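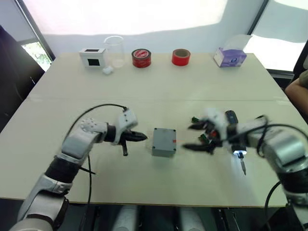
Head cam view, left arm at the box, driver on the right gripper

Two arms, one screwdriver, planner keeps picking dumb elbow poses

Posted by Endang Setiawan, 7/20/26

Hi all. Bimanual cell, small gray enclosure in the middle of the table, four screws in the lid. Left gripper steadies the box, right one has the powered driver. Planning is Plasance, control side is Clenus, pretty much stock config.

Problem: right arm approach. I ask for the bit straight down over a screw. Plan succeeds most of the time, but maybe every few runs it comes back with the elbow flipped way out and the whole arm swings around to get there. Cable on that arm does not like it. Same goal pose, same start, different answer.

Second thing, could be related. When the bit gets close to the screw I lose the head camera estimate of the lid. Gripper is right over it so I guess it's occlusion. Estimate jumps, controller chases it, bit walks off the screw head.

What I tried:
- planning time up to 893 ms, was 600. no real change
- tighter goal tolerance, just fails more
- shortcutting off, worse
- left arm held as a static obstacle vs. planned together. together is slower and the same flips

Logs look clean, no collisions reported. Is this a seed thing or am I modeling the tool wrong? Driver is attached to the gripper link as a plain cylinder, bit included.

Lodley_fan

Seed thing. Your arm has redundancy and you're giving the planner a pose goal, so it samples IK solutions and takes whatever it connects to first. More time won't help with that, it stops when it has a path.

Do this instead. Solve IK yourself, seeded from a known good elbow pose you jogged to by hand. Keep the solution closest to the seed in joint space and throw out anything that moves the elbow joint more than you'd accept. Pass it as a joint goal. If none survive, fail loudly and re-seed, don't fall back to the pose goal (I did that in April and spent two days wondering why the fix "sometimes" worked).

Also the bit is round. You don't care about rotation about the driver axis, so sample it. Step through 11 yaw angles, solve each one, rank by distance to the seed. Gives you way more good solutions near the edge of the reach.

Then straight line in Cartesian for the last bit down. Check teh joint jump threshold is set, default in some builds is off.

mkr77

restart the planner node? had weird flips once and it was a stale joint limits file. worth checking anyway

Gounder

Agree with the IK answer. On the camera part: stop servoing on the head view once you're close. Take a few estimates of the lid while the right arm is still backed off, average them, freeze the transform, go in on that. The left gripper is holding the box so it shouldnt be moving. If you're worried, compare left arm joint positions before and after and abort if they drifted.

For the last stretch use force. Low downward force, small spiral in xy, watch for the drop in z when the bit seats. Then start the driver. Spinning before it's seated will walk it off the head every time, with or without a good pose.

Cylinder model is ok but split it, fat one for the body, thin one for the bit. Allow contact between bit and lid only. One fat cylinder with the bit included will reject poses that are fine, and that's probably part of why you only see the odd ones get through.

Endang Setiawan

Ok split the tool and did the seeded IK, no flips so far this morning. Yaw sampling was the big one I think. Haven't touched the force part yet, Clenus wants a different controller loaded for that and I can't find how to switch without dropping the left arm hold. Will open a seperate thread.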